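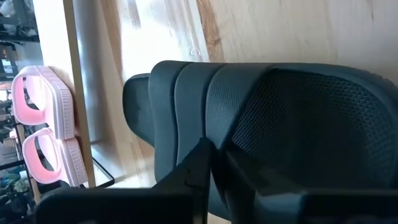

Visiting the Dalsgaard seating works, Wonunton
30 December 2021

I have spent more than 12 years sitting down for a living and had never given a thought to where the chairs came from. So when Dalsgaard opened its doors for a day between Christmas and New Year, a time when most sensible people are on a sofa, I drove to Wonunton to look at office chairs.

The works is behind the retail park, past the tyre place. The sign is small and the car park is large. I was given a sticky badge, a biscuit and a map with the toilets marked twice. Tours went off in groups of eight, and mine was made up mostly of people who had come to ask whether there was a factory shop. There is. It opens at two, and they were told this several times.

We began in the foam room. I had expected it to be dull and it was the best part of the morning. Foam arrives in blocks the size of a garden shed and gets sliced like a loaf, and the offcuts go into a cage where, our guide admitted, apprentices are sometimes found at lunchtime. Three densities were laid out for us to poke. The first felt like a good mattress and the second like a gym mat. The third felt like being told off. The third goes into the front edge of the seat, where your legs hang over, and I now know why my chair at home has a dent there in the shape of me.

Next came the backs. Dalsgaard makes a mesh back and a padded back, and also a mixture, with mesh up at the shoulders and padded bands down the side, for customers who can't choose. The bands are sewn flat, look like nothing at all on the table, and only become curves when somebody with strong thumbs pulls them over the form. I was allowed to try. Mine came out looking like a sleeping bag put away by a teenager, and it was taken off me very kindly.

The mesh is stretched into its surround on a steel table with a foot pedal and makes a noise like a tent in a gale. Get it too loose and the sitter sinks. Get it too tight and it hums, apparently, when the air conditioning is on. An entire office in August once sent theirs back for humming. I would have liked to hear more about this but we were moved along.

There was a long talk about colour. The catalogue has a great many greys, and then a group of colours that have been introduced to grey and got on well with it: a dark teal, a plum, a green that could be mistaken for a wet slate. The teal sells best to people working from home, who want a chair that doesn't look like work but also doesn't look like a mistake. Black sells best to everyone else. One orange sample hung at the end of the rail and we were asked not to encourage it.

The testing room is the bit people bring children for, and quite right too. A weighted leather bottom, and I'm sorry but there is no other word, goes up and down on a seat all day and all night. Next to it another arrangement leans on a backrest, lets go, and leans again with the patience of a bored relative. A chair called the Vusier was on its way through while we watched. It will get the bottom for weeks. Beside it stood the Calley, which had already finished, and which we were invited to sit in. It was very comfortable. I felt I was taking advantage of it.

Then lunch, in a canteen furnished entirely with plastic stacking chairs. I made no remark. The soup was leek and potato and cost nothing. The rolls had been out since the first tour.

The afternoon session was called Your Chair at Home, and turned out to be half an hour on everything the rest of us do wrong. Screen too low, seat too high, arms used for hanging cardigans. Castors clog up with hair and ought to be pulled out and cleaned, and from the silence in the room I gathered that none of us ever had. There was some advice about footwear too. Hard shoes all day are bad, socks slide about, and a thick-soled slipper was approved of, which cheered a good part of the audience.

The shop opened at two as promised. Seconds were £50 off, and some of the faults took real finding: a stitch out on one, a scuff underneath on another. The dearest chair on the floor was £700 and had a small queue of people sitting in it in turn, adjusting every lever and then leaving it for the next person at a slant. I bought a set of castors and a lumbar cushion I hadn't known I needed until the talk.

Parking is free. Wear something warm for the foam room, and go before lunch if you want a fresh roll. The next open day is in August, with the same tour and, I was told, possibly a bouncy castle made by another firm.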